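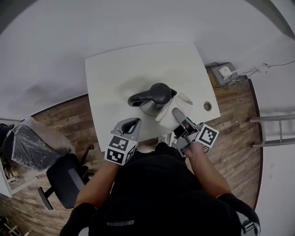
UNDWOOD, Nov 23, 2022

Equipment > Hand-held tools > Misuvari gripper pair

Misuvari Hand-Held Gripper Pair

The Misuvari is a pair of gray hand-held grippers, left and right, with long curved fingers. A white cube printed with black-and-white tracking patterns is mounted on each one. The operator sits or stands at the work and does the task by hand, one gripper per hand. Wiping down a kettle with a cloth is a typical first job for a new operator, and a small table is all the furniture it takes.

Gurna sells the grippers as a pair only. Left and right parts are not interchangeable, so please say which side you need when ordering spares.

What comes with a pair

Two grippers with fingers fitted
Marker cubes, mounted and checked before shipping
Charging leads
Setup card and a padded case

Cameras, the head mount and the recording computer are ordered separately. If you already own Tsuji cameras, the standard bracket fits them. Other makes may need an adapter, and we would like the model number before we quote.

Planning your first order

Lead time is 6 weeks from a signed order. Orders that come in during January often wait longer while we do our yearly stock check.

Most labs start with 2 pairs. That lets one stay in use while the other is charging or out for repair. If you plan to run more than one table, price a pair for each table and share one spare between them.

The fingers are the part that wears. A spare finger set is $237 and covers both grippers. Cloth work is easy on them. Metal edges and rough ceramic are harder, and a site that handles a lot of cookware should budget for a second set in the first year. The marker cubes need replacing when the print gets scratched or stained. They come in packs of 10.

Soft goods take more operator time than rigid ones. A towel hanging in an opening folds over on itself and has to be gripped again partway through, so allow for fewer finished runs per shift when you work out labor. We suggest timing a few runs of your own before you fix a number.

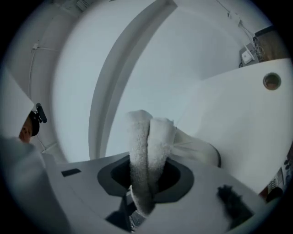 Repairs and returns

Send the whole pair back, even if only one side has a fault. We check them together and return them together. Shipping is paid by Gurna during the warranty period and by the customer after that.

Quotes

Write to Takumi Tamura in the Undwood office with the number of pairs, your camera model and the delivery address. Purchase orders are accepted from schools and companies. Quotes do not include sales tax.

Last updated: January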